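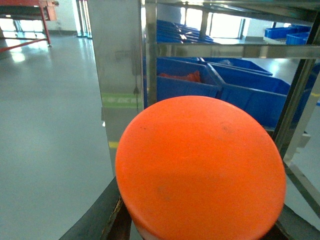
1/ OK so I've been baking the same sourdough loaf every weekend since January and I finally have opinions. Long thread, sorry in advance.

2/ First off, the starter. Mine is called Do (long story, involves my niece and a piano). I feed it at night before bed and by breakfast it's climbing the jar. If yours just sits there, put it somewhere warmer and leave it alone for a few days. Mine sulked for most of the winter.

3/ Flour! I was buying the fancy stuff from Purkine for months and then ran out and grabbed the store brand, and the loaf came out nearly the same?? A little less flavor maybe. My wallet did not mind.

4/ I do 350 grams of water to 500 of flour, so 70 percent. I tried going wetter because everybody with a pretty crumb seems to go wetter, and I ended up with a pancake stuck to a dish towel. Went straight back to 70.
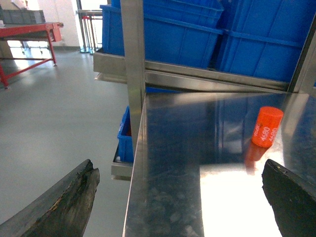
5/ And folding – you don't need that many. I used to do six sets and hover over the bowl all afternoon. Now I do three, half an hour apart, and go do laundry in between. Wet your hands first or you'll be wearing the dough.

6/ The fridge is my favorite part. Shape it, cover it, 18 hours in the cold, bake it straight from there. It scores so much cleaner. I've pushed it longer when I forgot about it and it got really sour, which my husband loved and I did not.

7/ My oven is an old Forneo and it runs cool on the left side, so I turn the pot halfway through. Get an oven thermometer if you don't have one. Mine was off by a lot and I'd been blaming poor Do the whole time.

8/ Lid on for the first part, lid off until it's darker than you're comfortable with. I pulled every loaf too early for weeks. Pale crust goes soft by dinner.
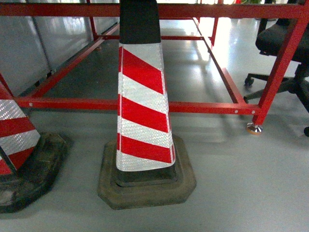 9/ Jagadeesh D'Souza replied that I should skip the pot completely and bake on a stone with a pan of hot water underneath, and that he hasn't touched a lid in 8 years. OK Jagadeesh!! I tried it this morning and got a decent loaf, but the ears were tiny and my glasses fogged up so badly I had to feel around for the oven mitt.

10/ I'll give the stone another go with more steam. Costel Radonjić, I saw your question about rye – I swap in 50 grams of it and leave everything else the same. Makes the dough stickier, tastes great with butter.

11/ Next bake is going to have walnuts in it. Do is already out on the counter.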